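How to Cover a Table with Brown Paper for Casual Meals

By Mitsuko Takagi
Dec 18, 2020

Brown kraft paper is cheap, hides scratches and saves you from washing a tablecloth. It works well for sandwich lunches, craft afternoons and kids' parties. Covering a table takes 10 minutes once you have the roll.

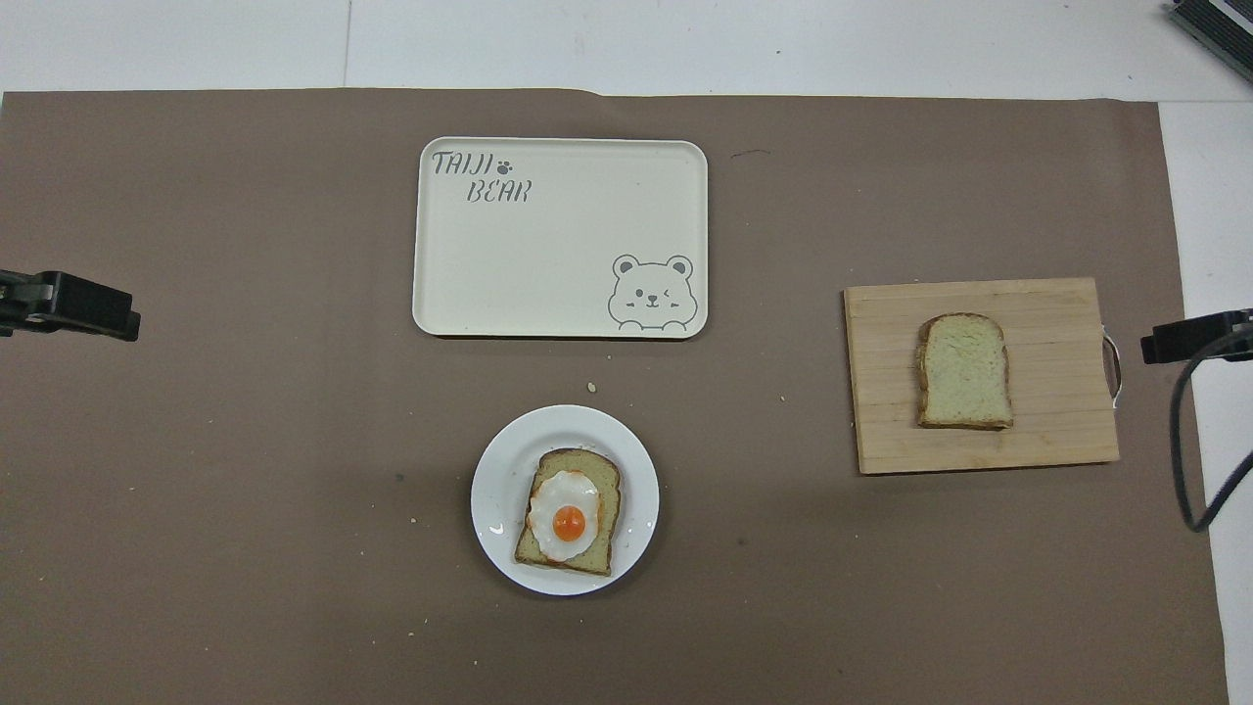
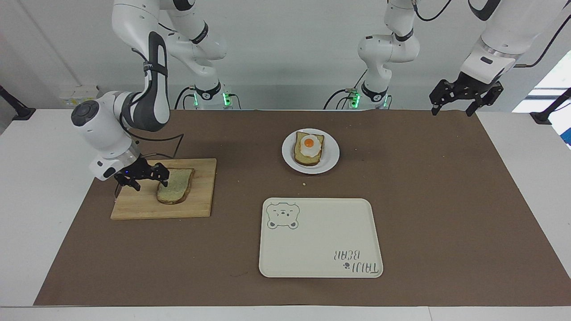 What you need

A roll of plain brown paper, wider than you think you need
Scissors or a craft knife
Low-tack tape
A damp cloth and a dry towel
A ruler or any straight board

Choosing the paper

Paper is sold by weight. Thin packing paper tears as soon as someone drags a plate over it. Very heavy paper holds its curl and is hard to fold. I buy a medium weight roll from Pavora, which sells it in the moving supplies section. Skanitz has a similar one with a smoother finish, but pencil and crayon don't take to it as well.

Check that the paper is uncoated if people are going to draw on it. If food will touch it directly, look for paper labeled food safe. Recycled wrapping paper often isn't.

Step 1. Clean the table

Wipe the table and dry it completely. Any damp spot under the paper will make it buckle, and on an oiled wood table it can leave a mark.

Step 2. Measure

Decide if you want the paper to hang over the sides or stop short of the edge. Stopping short looks neater and small children can't pull on it. Leave a border of 2 inches all the way around. For an overhang, add the same amount to each side and plan to tape underneath.

Step 3. Flatten the curl

Cut the sheet and roll it up the opposite way, fairly tight. Hold it like that for a minute, then let go. Do it again if the ends still lift. You can also iron the paper on low with no steam, but test a corner first.

Step 4. Lay and tape

Start at one short end and tape both corners. Smooth toward the other end with your forearm – hands tend to push creases into it. Tape the far corners last. Small wrinkles will mostly settle under the dishes.

If your table is wider than the roll, overlap two sheets by a few inches and put the seam where no one will be eating. Double-sided tape along the seam keeps crumbs from getting under it.

Step 5. Set the table

Put the heavy things down first. Boards and trays hold the paper flat. Hot pans still need a trivet, because paper gives the table no real protection from heat.

Cleaning up

Lift off the dishes, peel the tape and fold the edges toward the middle so the crumbs stay inside. Clean paper can be recycled. Greasy paper usually can't, but many compost programs take it if the tape is off. Check your local rules.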